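Home | Data | Method | Results | Download

# Stuneso: two-arm handling of soft wrapped items

Gunvor Forsberg and Loretta Baptiste, April

Stuneso is a set of teleoperated episodes on a round wooden table. We use it to test Burar, a grasp policy for objects that change shape when squeezed.

- Episodes: 424
- Used for training: 368
- Camera views: 3 (one head, two wrist)

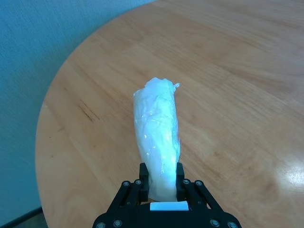
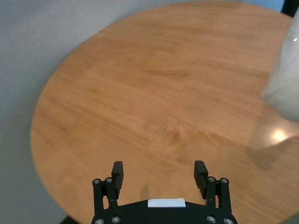
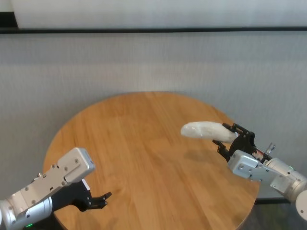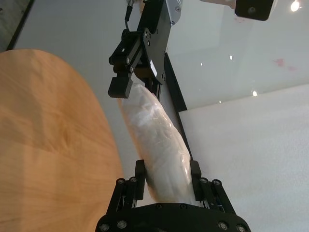

Figure 1. Sample images from the wrist cameras (first, second and fourth) and the head camera (third).

## Result

With both wrist views, Burar dropped fewer items than the head-only version over 200 trials per setting. Most remaining failures were slips at the wrapper, where the plastic moved and the contents did not.

## Known issues

Glare on the tabletop is not corrected. Gripper force was not logged.

Contact: Loretta Baptiste, Rarkley Lab | © Rarkley Lab | Back to top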